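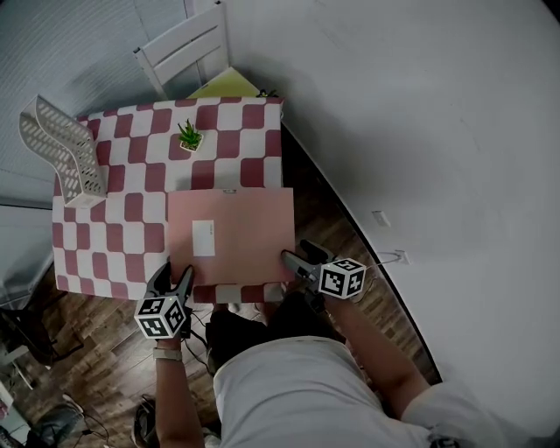 Tablecloth creeps on a square table used as a desk

Kobzar
Posted in Home and Furniture, Sunday
Viewed 1,028 times

I have a square table that doubles as a desk. It stays covered with a red and white checked tablecloth, which I would like to keep. The problem is movement. When I pull a folder or anything with a flat base towards me, the cloth comes with it, and after an hour the check is visibly out of line with the edges. The small succulent in the white square pot travels with it.

I have tried hem clips. They hold the side they are on, but they catch my forearms on the side where I sit. The overhang is short there and I don't want to make it longer. I also tried a strip of double-sided tape, which left residue.

Is there a way to fix the cloth that can be undone for washing? I'd prefer not to cut or stitch it. A clear sheet over the top is possible, but I dislike the glare under the ceiling light.

Zukico
Use a heavier cloth. Mine is 260 gsm and doesn't shift much. Or just take it off while you work and put it back for dinner.

Keveck
Marked as helpful

Cloth weight makes a small difference. Friction on the underside matters more. The usual fix is an open-weave non-slip underlay, the same stuff sold for rugs and drawer liners.

Cut it smaller than the tabletop, leaving 33 mm clear on each side so it doesn't show at the edge. Wipe the table down first and let it dry fully, as dust stops the underlay gripping. Lay the cloth on top and smooth it from the centre outwards. Line up one row of checks with the far edge and work back towards yourself.

Test a corner first if the table is varnished or painted. Some of the cheaper foam underlays mark the finish over a summer – lift it every month or so and look at the colour underneath. 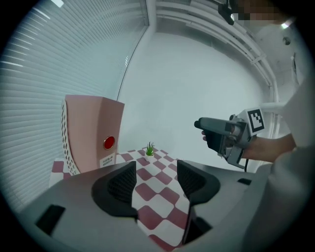
Other things to check

Felt pads on the base of anything you slide often. They need to be the smooth type. Rubber feet grip the cloth and make the creep worse.

Keep the clips, but only on the far side. With the underlay in place you shouldn't need any where you sit.

Wash the cloth before you cut the underlay if it's new, in case it shrinks.

Kobzar
Thanks. I have some drawer liner left over from the kitchen, so will try that before buying anything.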